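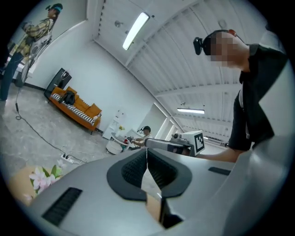
Can a machine tidy a living room yet? Parts of it, slowly, and usually with a person close enough to step in.

I hope that doesn't sound gloomy, because I don't mean it to be! Pallavi's message from May has been on my mind, so let me quote the bit I wanted to answer:

> Pallavi Dubey wrote:
> My mother has asked me twice whether she should wait and buy
> one of these helpers instead of a new vacuum. I told her to get
> the vacuum. Was I wrong? What can they do with a blanket, say,
> or a table with little things all over it?

Pallavi, you told her right, and I hope she's enjoying the vacuum. Small things on a table are the part I'd feel best about. Picking up a block or a spoon and putting it in a bin goes pretty well now, as long as the bin stays where it was (ours at Jenero had a habit of wandering). Over one long stretch we tried 40 pickups from a round table and got 37 of them, and I went home very pleased with myself.

Then we tried the sofa. A blanket has no shape of its own, you see, and every time you tug a corner the whole problem changes. Kittipong and I spent an entire afternoon on folding one throw, and the best of our folds would have made my grandmother sigh and do it over. Cords on the floor are another sore spot, and so are pillows, which you'd think would be easy, but they squash and slide off just as you let go.

What does help is watching people do these chores by hand, over and over, in rooms with real furniture in them. Wanpen Boonyarit has been saying so on this list for ages, and I've come around to her view (sorry it took me so long, Wanpen!).

If anybody has had better luck with blankets, please write, I'd love to hear how you start the first fold.

Warmly,
Deepika Thevar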